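Moving to a smaller kitchen, nine months on

March 2019

I moved from the house in Merrick to a two-room apartment in Fetilville last July, and I said then that I would write something once I had cooked in the new place for a while. I have been putting it off. A couple of readers asked again last week, mostly about storage and about whether I miss the big stove, so these are my notes.

The old kitchen had a pantry you could stand in. The new one has one wall of cabinets, a sink, a half-size oven and a stretch of counter between the sink and the window. The rent is 900 a month, and I pay a little extra for a storage cage in the basement. I had planned to keep the stockpot and the canning jars down there, and I did for the first few weeks. Then I noticed I was never going down to get them. The basement stairs are steep and the light is on a timer that runs out before you reach the bottom. The jars went to a neighbor and the stockpot is under my bed.

What I got wrong first was the shelves. I bought a set of the deep Tarneck ones because they were on sale, put them up over a weekend, and found that everything at the back disappeared. I had four open bags of lentils by October. Deep shelves are fine for people who own big things. I own small things, mostly jars and packets, and they need a shelf one jar deep. I took the Tarneck shelves down and sold them, and put up narrow boards instead, cut from a plank I already had. They are not level. I can live with that.

Second was the table. I kept the old one out of sentiment and it blocked the oven door. You could open the oven or sit down, one at a time. It went in November and I now eat at a folding table by the window, which stays folded most of the day.

The cooking itself has changed more than I expected. I used to make a large pot of something on Sunday and eat from it until Thursday. The freezer here is the size of a shoebox, so that's out. I cook for one meal, sometimes two. It means more shopping and smaller amounts, and I waste less, although I also end up with eggs for dinner more often than I would like to admit. The market on the square is open 3 days a week and I have arranged my errands around it.

I also cut down what I keep out on the counter. In Merrick I had the toaster, the kettle, the mixer, two knife blocks and a row of oils. Now the kettle is out and everything else has to be lifted out of a cupboard, used, and put back. The mixer gets used much less. A cutting board, a plate and a bowl will cover most of what I do in there.
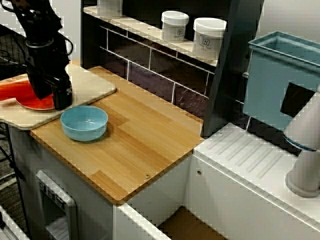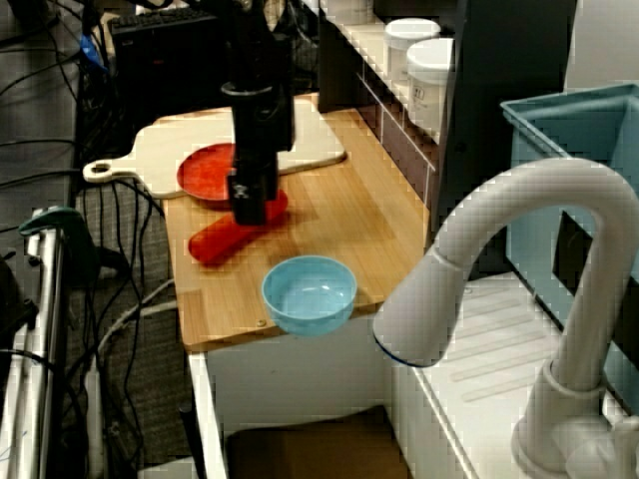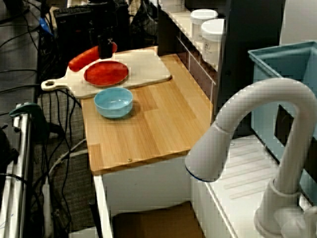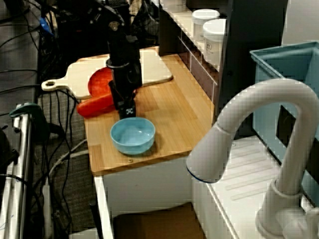 Does a small kitchen cost less to run than a big one?

Mine does, but the saving came mostly from the smaller oven and from throwing out less food. The electric bill went down the first month and stayed down. Groceries per item went up, as I no longer buy the large sizes, and the two come close to canceling out.

Now the stove. I had a gas range in Merrick, an old one with a pilot light that went out in windy weather. The apartment has two electric rings. I disliked them for a month. They are slow to heat and slow to cool, and I burned rice again and again by turning the ring off and leaving the pan on it. The fix was to use the slowness. I turn the ring off early and let the pan finish on what heat is left. Rice, oatmeal and soup all come out fine that way. Anything that needs a fast change, like an omelet, I still find annoying, and I usually move the pan to the cold ring halfway through.

The half-size oven is better than the old one. It heats fast and a tray of vegetables browns evenly. The only thing I can't fit is my bread pan, the long one, so I have gone over to round loaves. I use 300 grams of flour for a small one, which lasts me two days. The crust is harder than it was from the old oven and I haven't worked out why.

I was asked about knives. I kept two, a medium one and a small serrated one, and gave the rest away. I have missed the bread knife exactly once. For pans I kept one skillet, one saucepan with a lid, and the stockpot that lives under the bed. The lid from the stockpot fits the skillet, by luck.

A word on hooks. I tried the stick-on kind from Cloltmont first. They held a dish towel and let go of everything heavier, usually at night, with a crash. Now I have a plain rail screwed into the studs. The landlord agreed to it on the phone and then wanted it in writing, and the reply took longer than putting up the rail. If you rent, ask early.

The smell is something I didn't plan for. In the house you could close the kitchen door. Here the kitchen is four steps from the bed, and if I fry onions at seven I can still smell them at midnight. I fry less now and I open the window even in cold weather — the folding table gets moved for that, and the plant with it. Fish is for summer only.

Do I miss the old kitchen? I miss the pantry and the back door. You could step out to pick parsley in your socks. The parsley here is in a pot on the sill and it leans hard toward the glass, so I turn it when I remember. I don't miss cleaning the floor, which took most of a Saturday morning and now takes as long as the kettle does.

Next on the list is the cupboard under the sink. It holds a bucket, a pipe and a lot of wasted air, and I want to fit a pull-out tray around the pipe. I've measured it twice and got two different widths. When it's done I'll post the measurements, and also the recipe for the round loaf, which three of you have asked for now.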